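Grevaritz adds used desks to its office furniture return scheme

30 August 2022

Grevaritz, the office furniture supplier, today announced that its return and resale scheme will be extended to desks. Until now the scheme has covered chairs and storage units only. From today, business customers and home workers may return a desk bought from the company at any time in the past 9 years and receive credit towards another item, new or used.

Returned desks will be inspected at the Marier workshop, where frames are checked for stability, fixings are replaced and tops are cleaned. Each desk is then given one of 2 grades. Grade A covers desks with no marks that can be seen at normal sitting distance. Grade B covers desks that are sound in every respect but show light signs of use, such as smudges, streaks or short scuff lines on the top. Grade B desks will be sold at 40 per cent below the price of the same model when new.

The company expects white desks to make up a large share of returns. White tops have been its best-selling finish for home offices, and they are also the finish on which everyday marks are most easily noticed. Customers are asked not to use scouring powder or rough pads before a desk is collected. A soft cloth, warm water and a little washing-up liquid are enough, and any marks that remain will be dealt with in the workshop.

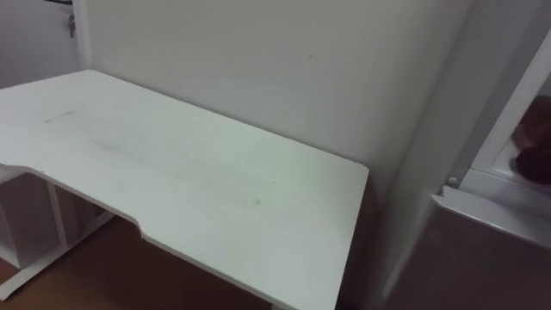
A white desk with a recessed front edge, set against the wall with open shelving beneath.

Desks with shaped front edges are accepted on the same terms as straight ones. Owners are asked to measure the depth of the top at its widest point and to state on the form whether the front edge is curved or cut back. Shelving units kept under a desk may be returned in the same collection, provided that they are listed separately — units not listed on the form will be left with the customer.

Collections will be carried out by Hrnčiar, which already handles deliveries for the company. Drawers and shelves should be emptied beforehand and the area in front of the desk kept clear. Desks do not need to be taken apart. A collection charge of 25 euros applies to each address, whatever the number of items, and is refunded when the credit is spent.

Used desks will be offered for sale through the Wando online shop, with photographs of each top and a written note of any marks. The first graded desks are due to go on sale in December. Return forms are available now from the customer service desk and in all Grevaritz showrooms.

Notes to editors
Credit issued under the scheme cannot be exchanged for cash. Desks with electric height adjustment are not included at present.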